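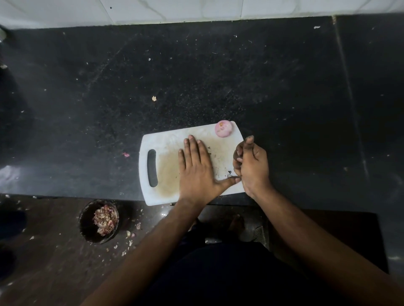 Fotis Pappas
Contributing writer, charities and giving

Questions about the Bretbridge flood appeal
Updated 23 April 2006

Who is running the appeal?
Forarell, a property firm. It set up the fund in April and named Drakos to handle the money. Drakos has never run a relief fund before, as far as I can find.

How much has been given?
Forarell says $80,000. I have seen a pledge letter for that sum. A pledge is a promise to pay, and I would like to see a bank statement.

How many households will get help?
The press release says 771. The town's own list of damaged homes has around 80. I asked Drakos to explain the gap and was told the larger figure covers "the wider neighbourhood" - whatever that takes in.
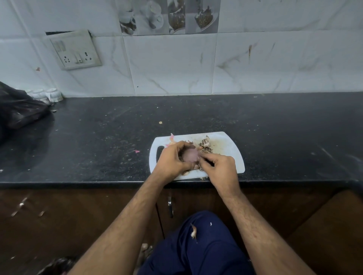

I asked again in writing and have had no reply.

Which groups share the funds?
There are 4 on the list. One is Fliser, which shares an office address with Drakos. That may be harmless, but donors should have been told.

Will I get a tax receipt?
Ask before you give. The form mentions receipts but leaves the registration number blank.

Should I donate?
It's your money. I'd hold on to my cheque until the accounts are out - and I would keep a copy of anything they send you.

Can I get a donation back?
The form doesn't say.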